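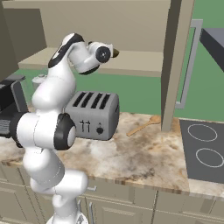
Report on a visit to the Pendis kitchen automation laboratory

The Household Technology Working Group visited the Pendis laboratory on Thursday, November 26, 2020. The group had 11 members present. The purpose was to learn how far the laboratory's work on kitchen chores had come and whether any of it was ready for trial in the shared kitchens at Okoth House.

The morning session took place in the simulation room. Most of the laboratory's work is first carried out in rendered kitchens, where a task can be repeated many times without damage to equipment. The current list holds 74 chores, among them pressing a toaster lever, turning a knob, moving a kettle, and picking up a spoon from the counter. Saodah Majimbun, who leads the program, told the group that the short tasks are in fair condition and the long ones are not. An arm that can press a lever may still fail when it must also fetch the bread, wait, and clear the counter afterward.

Members asked about the difference between a simulated kitchen and a real one. Ms. Majimbun answered that the gap is wide. Crumbs, steam, and worn handles are poorly covered, and a spoon left at an odd angle on real stone remains a hard case.

After lunch the group moved to the test kitchen, where the same software is run on hardware. Two chores were shown. The toaster lever was pressed correctly on the first attempt. Moving a kettle from the counter to the shelf took 244 seconds and required a staff member to step in once. The staff were open about this, and the group appreciated it.

Cost was discussed only in general terms. The laboratory expects its partner, Farketti, to supply a lower-priced arm, but no figure was given.

The group's view is that single, well-defined chores can be done by machine under supervision. A full round of kitchen work — breakfast for one floor, for instance — cannot yet be handed over. No trial at Okoth House is recommended at present. A second visit has been requested for March, and members who wish to attend should notify the group office.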